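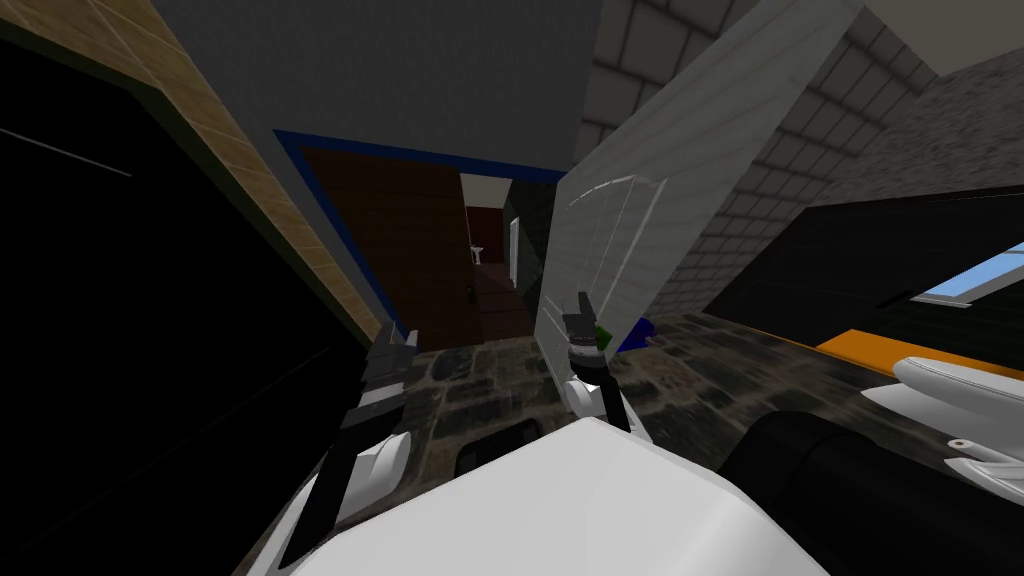
What should a laboratory settle first when it compares two grippers in simulation? According to Impi Kinnunen, it should settle the controller, and leave it alone until both grippers have completed the full set of trials.

Kinnunen directs manipulation testing at the Kuusisto Institute in Claltville, where a comparison of two parallel grippers, the Sullura and the Grescombe, has been under way since January. The institute ran 800 simulated trials for each gripper before any hardware was ordered. "We had been changing the gripper and the gains in the same week," she said. "The results could not be read. We set aside 200 trials and began again."

The present procedure is stricter. Each gripper is mounted on the same two-arm model, the starting positions are drawn from a common list, and a trial ends after 60 seconds whether or not the object has been grasped. Kinnunen described the time limit as the most disputed part of the plan. Several colleagues wanted a longer one for the Grescombe, whose fingers close more slowly.

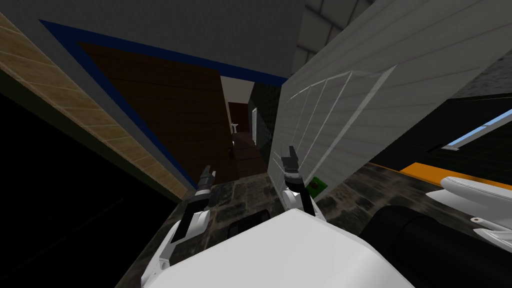 Both arms in the simulated interior, with the grippers pointing upward.

The choice of domestic interiors was deliberate. Earlier work at the institute used a bare floor and a single table, and Kinnunen considers those results of limited value. "A doorway changes the approach," she said. "The arm has less room, and the planner begins to choose wrist angles that we never saw on the table." Of the 11 room layouts now in use, the narrow ones account for most of the failed grasps with either gripper.

Camera placement has proved a separate question. A view from the body takes in both arms and a good part of the room, but the fingers can hide the object in the last moments of a grasp. A view from close to the gripper shows the fingers well and very little else. The institute records both and scores them separately — a decision that doubled the storage required.

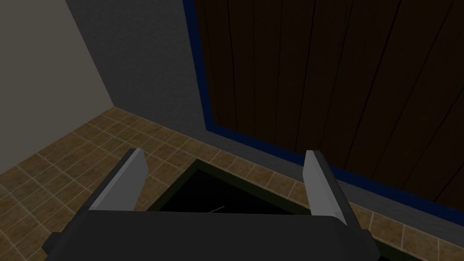

Not everyone is persuaded that the wrist view deserves equal weight. A reader of the institute's interim note wrote that contact in simulation is too forgiving for close views to tell much about finger design, and asked that the friction settings be published with the scores. Kinnunen accepted the second point. The settings will appear in an appendix.

On the first she was more reserved. "We are comparing one gripper with another under the same contact model," she said. "I would not use these figures to predict a success rate on hardware."

Hardware trials will begin with the Sullura, which is easier to mount on the institute's existing arms. The Grescombe requires an adapter plate, and the drawing for it was still under review on Thursday.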